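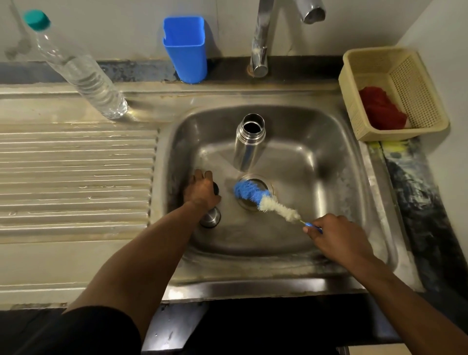 Young helpers from the Bralldale youth corps spent two days in August 2023 handing out school supplies to families whose homes were hit by the June wildfires, and what a weekend it was! The group packed 128 backpacks and drove them up to the hill farms around Varutov in trucks lent by Gunex, a local hauling firm. Back at the hall there were plenty of chores too, down to scrubbing stainless steel bottles at the sink with a long blue-handled brush. The youngest helper was just nine, and she stayed until the last truck left.

The corps hopes to visit the village of Vik next — around 15 families there are still waiting for supplies.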